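Filed under: Workshop & Electronics > Switches, Panels and Enclosures
Reading time: 4 min

Green push buttons on a green panel: terminal clearance and blade size

panelgap wrote:
I am fitting out a small control panel for a bench supply and have got as far as the push buttons. The panel is a glossy dark green one left over from a job at Rangel. The buttons are the common type with a boxy white housing at the back, a ribbed bezel ring in the middle and a coloured cap. They came from Clarkura in a bag with no data sheet, under part number 786.

Two questions. First, how much depth should I allow behind the panel for the terminals once the connectors are on? Secondly, are people soldering to these or using push-on receptacles? I would like to be able to change a button without getting the iron out.

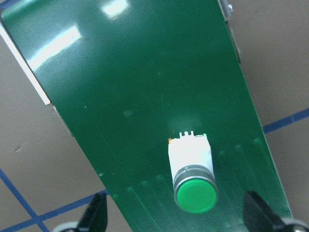

The depth figure matters to me as the enclosure is shallow. I have 75 mm from the back of the panel to the rear wall, less whatever the wiring takes. The housing is the bulky part, and with the tabs sticking out of the end of it you can see that straight push-on connectors will add a fair bit to the overall length. Flag-type receptacles would come off at a right angle and save some of that. Has anyone used them on this pattern of switch?

ohmsandends wrote:
75 mm is plenty. I have put illuminated buttons of that general shape into a box with 50 mm behind the panel, using straight receptacles and fully insulated covers. The wires need a gentle bend after the crimp and that is where the space goes.

Do not solder them. The plastic round the tabs softens quickly and the tab then leans over. The switch may still work, but the contact inside can end up out of line and you will not know until later.

fernbracket wrote:
I disagree about soldering. With a hot iron, a clean tab and a short dwell there is no problem. I have soldered 4 of them on one panel and they have been in use since January. What damages the housing is a small iron held on for a long time. Put the button in the panel first so that it cannot roll about, hook the wire through the hole in the tab and get off it quickly.

I do agree that receptacles are easier to service.

ohmsandends wrote:
Four buttons since January is a small sample. The original post asks for something that can be changed without an iron, so the point is settled for this job anyway.

panelgap wrote:
Agreed, receptacles it is. I will check the blade width with a gauge before ordering. The other item going into the same enclosure is a small DIN-type breaker for the supply side. I had planned to put it directly under the row of buttons, but the heights do not suit.

rail_and_ferrule wrote:
Put the breaker on its own short length of rail at the supply end and keep the button wiring away from it. If the buttons only switch low voltage, the two sets of wiring should be separated in any case, by distance or by a barrier. Ferrules on all stranded wire going into the breaker, and tighten to the torque marked on the body or in its leaflet.

Eltach sell a rail stand-off that would bring the breaker forward to the same level as the front plate. I have not tried it in a shallow box.
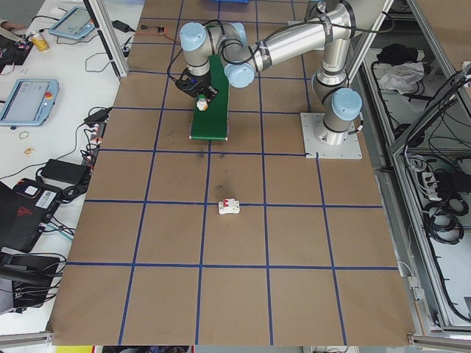
If you do not want to buy the stand-off, two threaded spacers and a strip of rail will do the same thing. Check that the lever clears the cut-out in both positions before you fix it down, and leave enough slack in the supply wires to lift the breaker off the rail.

panelgap wrote:
Spacers are in the drawer, so I will use those. What is the view on locking the bezel? Mine came with a plastic nut and no washer.

fernbracket wrote:
Add a rubber washer on the front face. A painted surface marks easily if the bezel turns while you tighten the nut. Finger tight, then a quarter turn.

ohmsandends wrote:
I would leave the washer out unless splashes are expected. It holds the bezel off the panel and the button can then rock. Hold the bezel still with one hand and turn the nut with the other. If the hole is the right size it will not mark anything.

rail_and_ferrule wrote:
Either will work. If the hole has a flat or a notch, use it. If it is plain round, a washer helps to stop rotation.

panelgap wrote:
Plain round, so I will try the washer on one button and see whether it rocks. I will post the blade width once I have measured it.

User wrote:
Same buttons here, bought loose. Mine measured 4.8 mm across the blade, but check yours, as I have had mixed bags before.

This site uses cookies to keep you signed in and to remember your display settings. Accept all | Manage preferences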